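Caderno de oficina - outubro, dia aberto na Trarkis
Visita à bancada de manipulação de fruta. Fui eu e o Mohcine Morsy; apresentação do Gaetano Leone.
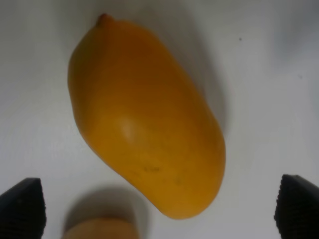 O que nos disseram

Chegámos às 9h40 e a sessão já ia a meio da introdução. O Leone falou do programa Mirkuna, que é o nome que dão ao conjunto braço, pinça de dois dedos, câmara de punho e software de preensão. Segundo ele, o sistema foi treinado com 400 pegas gravadas em bancada e «generaliza bem» para fruta que nunca viu. Perguntei quantas espécies entravam nessas pegas. Resposta: «variadas». Fica escrito assim.

A demonstração era pegar numa peça de fruta, levantá-la, levá-la a uma caixa e pousá-la sem marcar a casca. A manga é um bom teste e reconheço-lhes o mérito de não terem escolhido só bolas de espuma. É comprida, ligeiramente curva, tem uma ponta mais estreita, e o centro de massa não fica onde a pessoa o imagina a olhar de cima.

O que vi

Fiquei ao lado do monitor da câmara de punho, que me interessava mais do que o braço. A manga estava em diagonal no tampo claro, com o pé para cima e para a esquerda, e os dois dedos pretos ainda bem abertos. Com a câmara tão perto, a outra peça que estava no tampo mal entrava na vista.

Pegas que acompanhei do princípio ao fim: 4. Correram bem 3. Na que falhou, o dedo direito tocou primeiro, a manga rodou e o braço fechou no vazio. O software deu a pega por feita e seguiu para a caixa com os dedos encostados um ao outro. Para mim foi a parte mais instrutiva da manhã, e passaram por ela depressa. O Leone disse que a deteção de pega vazia «está na próxima versão».

Cada ciclo levou uns 40 segundos. O vídeo da página deles parece-me bem mais rápido; desconfio que esteja acelerado, mas não perguntei.

Dúvidas minhas

Iluminação. Na imagem havia uma sombra cinzenta suave encostada ao lado direito da manga, mais escura junto à casca, e um reflexo claro e esborratado perto do meio. O contraste do amarelo-alaranjado com o fundo pálido é enorme e qualquer segmentação por cor resolve aquilo. No nosso tapete castanho, com a luz do teto da Younis, não aposto nada. Pedi para apagarem um dos projetores. Disseram que obrigava a recalibrar.

Casca. Aquela manga tinha umas marquinhas escuras na parte dourada, em baixo, e uma mancha acastanhada mais ténue para a direita. Não sei se já vinham assim da caixa ou se são de pegas anteriores, e ninguém inspecionou a fruta antes e depois. Sem isso, a frase «não marca a casca» não vale grande coisa. Na nossa bancada fotografamos sempre os dois lados antes da primeira pega e outra vez ao fim de um dia, porque a pisadura demora a aparecer.

Força. Não há sensor de força nos dedos. Limitam a corrente do motor e chamam a isso controlo de força. Pode chegar para uma manga firme. Para uma madura tenho dúvidas sérias - e foi precisamente a madura que não nos deixaram experimentar.

Orientação. Entre ciclos, quem punha a fruta era sempre a mesma pessoa e quase sempre no mesmo sentido. À quarta pega o Mohcine pediu para a rodar a 90 graus e foi essa a que falhou. Um caso só, não concluo nada, mas fica o registo.

Opinião do Mohcine (discordamos)

Ele achou melhor do que estava à espera. Diz que a aproximação é limpa, sem hesitações, e que o braço anterior da Mollau nem chegava a fechar os dedos em fruta alongada. É verdade, eu estava lá. Acha que devíamos pedir uma unidade emprestada. Eu prefiro que sejam eles a vir cá, com o nosso tapete e a nossa fruta.

Pendentes

- Pedir ao Leone o registo completo da manhã, incluindo a pega falhada. Prometeu enviar.
- Perguntar que curso útil têm os dedos e de que material é o revestimento. Esqueci-me.
- Preparar uma caixa nossa: mangas em dois graus de maturação, orientação sorteada.
- Mohcine escreve à Younis a saber se podemos usar a linha fora de horas.
- Devolver o crachá de visitante, que veio no bolso do meu casaco.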